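Handout 4: Comparing grippers on the desktop disassembly cell
Robotics Lab, Monham campus
Last updated: July
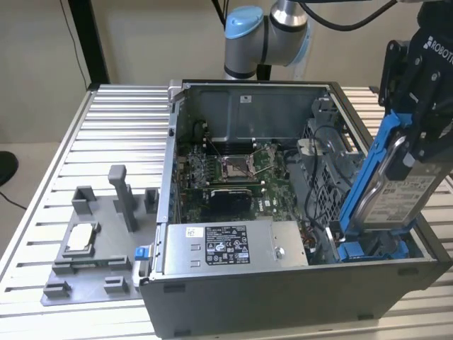 Last week's notes covered tool centre point calibration. This handout deals with the comparison itself: two parallel grippers, one arm, one task. The units are referred to as the Uniyal (short stroke, force set in coarse steps) and the Rarier (longer stroke, force set continuously). The trials run on the bench in Jindcombe, Room 16.

1. Task
Remove a 3.5-inch hard disk drive in its carrier from an open tower, then return it. The case lies on its side with the opening facing up. Removal is the easier half. On insertion the carrier has to line up with the bay before any push is applied, and the clearance on each side is small compared with the error of a poor grasp.

2. What is held constant
Arm, approach speed, start pose, case position on the table. The fixture plate stays bolted where it is, and the CPU socket work in Handout 5 uses the same datum, so do not shift either one. Fingertips are changed with the gripper and must be recalibrated each time.

3. What is varied
Gripper, grip force and tilt of the drive at entry. Use 22 N as the low force setting and 60 N as the high one. Tilt matters more than most groups expect – a drive brought in steeply clears the power supply, but its lower end meets the bay first and the reaction torque goes straight into the fingers.

4. Procedure
Run 16 cycles per condition. A cycle is one removal and one insertion. Log peak force at the wrist, slip (yes or no) and the stage at which any fault occurred. If the carrier jams, stop the arm, back off along the approach axis and record a failure. Do not free it by hand and continue the count.

Check cable routing before the first run. Wrist cables can pull on the gripper at the end of joint travel, and the effect shows up in the log as a steady force offset.

5. Reporting
Report median and range, by gripper and force. Means hide the jams. Plot insertion and removal separately. State the colour and surface of the carrier if you use the camera for pose estimation – glossy plastic under the bench lights gives unreliable edges, and results from different carriers cannot be pooled.

Raw logs are due Tuesday. The written comparison is limited to 4 pages, including plots.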